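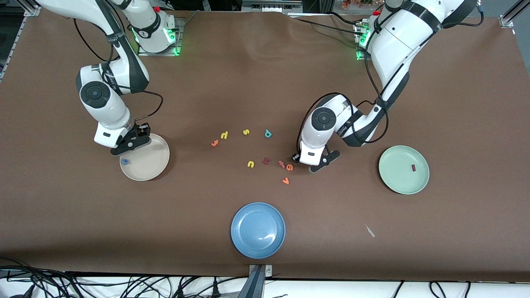 4. What the arms took over, and what they left

4.1 The sorting task

Teltum packs activity sets for preschools and speech clinics. Until last year the sorting of mixed foam letters was done by hand on the early shift, and it was the job most often named when the company explained why it wanted to automate. In our interviews managers called it dull, repetitive and easy. The sorters agreed that it was dull. They were less sure about easy, and much of this section turns on that disagreement.

The two-arm cell was supplied by Drallow and set up at the Ollell site, first on a trial table and later next to the packing line. Figure 4 shows the task on the trial table. Letters are spread on a covered surface and have to end up on the right plate. Anyone who has emptied a bag of foam letters onto a kitchen table will see why this was thought to be a good first candidate. The pieces are light, they don't break, and a mistake costs very little.

Figure 4. Sorting foam letters on the trial table. Both grippers are empty; one is over the beige plate, the other beside the letters. The blue plate has nothing on it.

We include Figure 4 partly because it looks so different from the pictures in the supplier's own material, where every letter lies flat and faces up. On the trial table one orange letter is on its side, and the brown covering has wrinkles in it. The sorters we spoke to brought up this sort of thing before we did. A letter on its side is nothing to a person, who rolls it over with a fingertip while already looking at the next one. For the cell it was a frequent cause of a second attempt, and second attempts were not included in the rate that management was shown.

4.2 The figures that were reported

The internal report, prepared under the project name Brito, rests its case on a single comparison. In the test used for sign-off the cell was given 392 letters and placed 383 of them on the correct plate. The report calls this "ready for unattended use." We have no reason to doubt the count. We do doubt that it supports the phrase.

To begin with, the letters in the test had been laid out by a member of staff, who spaced them by hand before each run. The report mentions this once, in a footnote, and gives no time for it. When we asked how long the spacing took, we got different answers depending on who was asked, and the person who had done it gave the longest one. Any fair account of labor saved would have to take this work off the total. The report doesn't.

The report also says nothing about what happened to the letters that were not placed correctly. From the shift notes it seems that they were picked up by whoever was nearest, often a packer with another job to do. That packer's time is not charged to the cell. It shows up, if it shows up anywhere, as a slower packing line, and at least one monthly review put the slower line down to "staffing."

Then there is the matter of the comparison itself. The hand-sorting figure used in the report came from a week when two new people were being trained. We could find no record of an attempt to measure an experienced sorter on the same mix of pieces. We asked for one to be done and were told that there were no longer any full-time sorters to measure.

4.3 What changed for the staff

Ten people had sorted letters as a regular part of their shift. None lost a job in the period we studied, and the company is right to say so. What they lost was a particular station, and opinions on that were mixed. Several were glad to be away from it. Others pointed out that it had been the only job on the early shift done sitting down, and that people with bad knees or a late pregnancy had been put there by informal agreement. That arrangement was never written down, so it did not appear in the project's list of effects on staff.

The work that replaced it is harder to name. Job sheets call it "cell support." In practice it means spreading the letters, smoothing the covering, swapping full plates for empty ones, and standing close enough to step in. One former sorter described it as waiting for a machine to need you. Another said she liked it and had learned more about the equipment in a month than the supplier's training day had taught her. Both were paid the same as before. The supplier's proposal had spoken of "upskilled roles," and we looked for a change in grade or pay that would match the term. We did not find one.

Sorters had also been doing a second job that the task description left out. They threw away torn pieces, noticed when a color in a new batch was off, and told the buyer. The cell sorts a torn letter as readily as a whole one. Complaints from clinics about damaged pieces went up after July, although the numbers are small and a change in the foam itself may be part of the reason. We would not lean on this finding alone. It does fit with what the staff had told us to expect.

4.4 Limits of this part of the study

We watched one cell at one site, and we arrived after the main decisions had been made. The earlier hand-sorting station was known to us only through interviews and old job sheets, and people may remember it more kindly now that it is gone. Drallow has since released new software that is said to handle tipped pieces better; we have not seen it run on an unprepared table. Teltum let us read the Brito report in full but not the raw logs behind it, so the rate of second attempts given in the next section comes from our own observation notes and covers only the shifts we attended.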